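March, up before six

Slept badly and gave up on it a little after five. Made tea and sat in the kitchen with the household folder, which I had been putting off for weeks. The water bill from Denura was 898 for the half year, higher than the last one, and I can't find a reason for it. I checked under the sink and behind the washing machine. Dry in both places. I'll read the meter tonight and again in the morning, with nothing run in between.

The roof quote came as well. It is 1,735 for the back slope and the flashing, with 500 up front. I had hoped for less. The man did go up and look, though, and the other firm wanted to price it from the street. I will probably say yes, but I want to sleep on it – properly, if I can.

Walked down to the river path once it was light. Diltinthorpe is at its muddiest this month and my left boot has split along the toe. I glued it last fall and the glue has let go. There were daffodils out by the bridge and frost still on the shaded side of the field. I went as far as the second gate and turned back when my sock got wet. 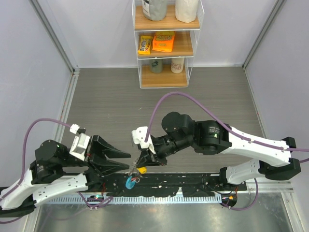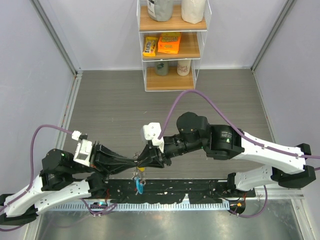 The two arms, gray floor.
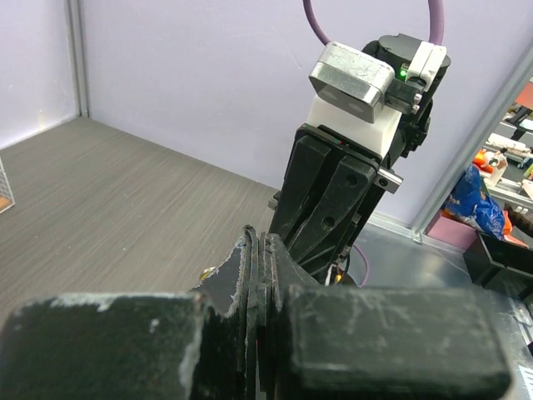

Soup for lunch, the last of the leek and barley from the freezer. It was better than when I made it. I should write down what I put in, but all I remember is the bay leaf and too much pepper.

In the afternoon I cleared the hall closet. Found the good umbrella, 2 tape measures, and the bag of wool I bought at Jendis and accused myself of leaving on the bus. The wool is a darker green than I remembered. There is enough for a hat, maybe not for the mittens too. The old coats are in a bag by the door to go to the thrift store, all but the brown one. I tried it on and it still fits.

Wind got up toward evening and the loose tile started knocking again. That more or less settles the question of the roof. Wrote the meter reading on the back of the Denura envelope at half past nine and turned everything off.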